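Edow Residents Forum
Board: Building Rules and Shared Spaces
Topic: Proposed change to common room booking deposit

Edow_Management_Office
Posted June 29, 2023
The Management Office invites comments on a proposed change to the booking rules for the second-floor common room. Under the proposal, a refundable deposit would be required for any private booking longer than 2 hours. Bookings would also need to be made at least 7 days in advance. Current rules remain in effect until a final notice is posted.

stairwell_b
I wish to register my support. The present system allows a resident to reserve the room for an entire evening and then fail to appear. Our reading group was turned away twice in February for bookings that were never used.

unit_614
I must respectfully disagree. A deposit does very little about unused bookings unless it is kept when the resident does not appear, and the notice says nothing on that point. It also places a burden on households that use the room for family meals.

Edow_Management_Office
The deposit would be kept in full if a booking is not used and is not canceled at least 24 hours before the start time. This wording will be added to the proposal.

stairwell_b
Thank you. That answers my main concern.

north_side_tenant
I would ask the Office to look at the condition of the room as well. The Dal Bello chairs were replaced last year, but the tables have had no care that I am aware of. If residents are to pay a deposit, there should be a written record of the furniture before each booking. Otherwise, any mark could be charged to the last person who held the key.
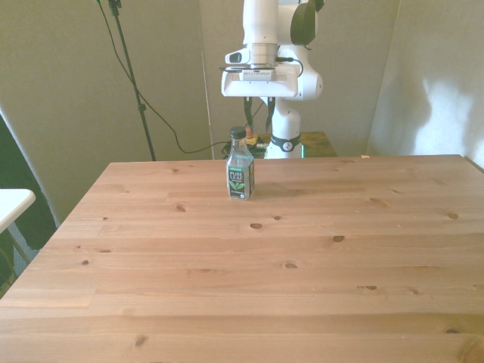
The same record should cover the kitchen corner and the Stilberg blinds, one of which no longer closes fully. I would be willing to help draft a one-page checklist.

unit_614
I agree with the checklist, though I remain opposed to the 7-day rule. Many gatherings are planned on short notice - a birthday, a visit from relatives - and the room is often free.

Edow_Management_Office
Both points have been noted. A draft checklist will be posted on this board for comment. The Office will also consider a shorter notice period for daytime bookings.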